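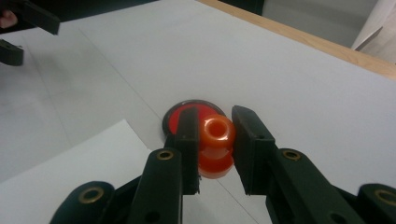

Narkarura Community Center — Board Game Club

Frequently Asked Questions

When and where does the club meet?
Every Saturday at the Narkarura Community Center, in the Andard Room on the second floor. Doors open at 2 in the afternoon and we pack up when the building closes. Take the stairs by the front desk or the elevator next to the library window.

Do I need to sign up first?
No. Walk in, write your name on the sheet and find a table. If you plan to bring more than three people with you, send us a note by Thursday so we can set out extra chairs.

What does it cost?
Your first two visits are free. After that you can pay $3 at the door or buy a season card for $20. The season card runs from September through May. We play over the summer too, but summer sessions are pay-at-the-door only.

What kinds of games do you play?
Mostly modern board games that last between half an hour and two hours. There is usually a table of card games and one long strategy game going in the corner. We don't play for money, and we don't run collectible card tournaments. The Maillard Street shop does those on weeknights.

I don't know any of the rules. Is that a problem?
No. The table nearest the door is the teaching table. Whoever is hosting it will pick something short, explain it and play the first round with open hands. You can stay there all afternoon or move on after one game.

Can I bring my own game?
Yes, please do. Put your name on the inside of the lid. If you want to teach it, tell the host when you come in and it will go up on the board with a start time. Have the rules fresh in your mind before you start — waiting for someone to read the booklet is the complaint we get most.

Can I borrow a game from the club library?
Season card holders can take home one game at a time for two weeks. Write the title and your phone number in the green binder. Check the contents against the card in the lid before you leave and again when you bring it back. Games marked with a red dot stay in the room.

What happens if a piece gets lost or broken?
Tell us. There is no fine for a lost token or a bent card, and most publishers will sell or mail a replacement. If a whole game goes missing, we ask the borrower to replace it with the same title or one of similar price.

How old do you have to be?
Anyone 12 or older can come alone. Younger children are welcome with an adult who stays in the room. A few games in the library have small parts, so keep toddlers away from the open boxes.

Is food allowed?
Drinks with lids are fine at the tables. Food stays at the counter by the sink. Wash your hands before you go back to a game, especially if you have been eating chips.

How many people can the room hold?
The tables seat 23. On rainy afternoons we sometimes fill up, and then new arrivals wait for a game to finish. The lobby has two small tables you can use in the meantime. Ask the front desk first.

What is the Grorncombe weekend?
It is our yearly trip to the Grorncombe Lodge, held in May. We play from Saturday morning until late and go home after lunch the next day. Beds are shared rooms, meals are included, and the price depends on how many sign up. The form goes out with the spring newsletter. Season card holders get first choice of rooms.

Do you take donated games?
We take complete games in good condition. We can't use jigsaw puzzles, trivia sets with old questions or anything with a musty smell. Please don't leave boxes at the front desk — bring them to a session so we can look through them with you.

Who do I contact with other questions?
Didier Aubert runs the sign-up sheet and answers club mail. Leave a message for him at the front desk, or catch him before the first game starts.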